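How a Kitchen Robot Learns Before It Gets to Your Kitchen

Do you remember how you learned to pour milk? Maybe you spilled it the first time, and maybe also the second time. After many tries, your hands knew what to do. A robot must learn in the same way, but a robot is heavy and strong, and its mistakes can be expensive. So where can it practice?

One answer is a kit called Zultura. It is made by a small company, Rutherford, in the town of Masthorpe. Schools and science clubs can buy it. In the box there is a real robot arm, small enough to stand on a desk, and a computer program. The program is the bigger part, even if you cannot hold it in your hand.

A pretend kitchen

Inside the Zultura program there are kitchens that exist only in the computer. They have counters, cabinets, pots and bottles. The word for this is "simulation." It means that the computer makes a copy of the world and also copies the rules of the world. Things fall down when you let them go. A round thing can roll. If the arm bumps into a cabinet, the arm has to stop.

The kit comes with 87 of these kitchens. In each one you can move the things to new places, so the robot does not learn only one kitchen by heart. Imagine if you could find the spoons only in your own home! You would be quite hungry at your friend's house.

In the program you look along the arm from behind, over a white counter with a toaster on it, and the bottle with the blue cap is near the black gripper. The gripper is the robot's hand. It has fingers, but they are much simpler than yours.

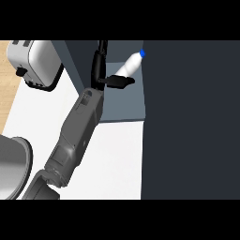

Can the robot in the program get tired?
A computer robot has no muscles, so it can practice all night while you sleep. The only thing that gets warm is the computer.

How does practice work?

First, you choose a job, for example "pick up the bottle." Then the robot tries. When a try goes well, the program gives it points. When it goes badly, there are no points. The robot changes its way of moving a little and tries again. In the beginning the tries look very silly — the arm may wave in the air or push the bottle far away.

A school in Joldale has used the kit from April. Their robot made 3,511 tries at one job. The first 368 all failed, and the children had a good laugh. Later the good tries came more and more often.

From the computer to the desk

When you are happy with the result, you connect the real arm with a cable and send it what the robot has learned. This can take up to 2 minutes. Do not be sad if the real arm is less clever than the one in the program. A real bottle can be slippery, and a real desk can shake. You can go back, change the pretend kitchen and let it practice again.

Before you start, ask an adult to fix the arm to the desk with the clamp. Keep your fingers and long hair away when it moves. The big red button stops it at once, and every child in the group should know where it is.

The kit is made for children from age nine, together with a teacher or a parent.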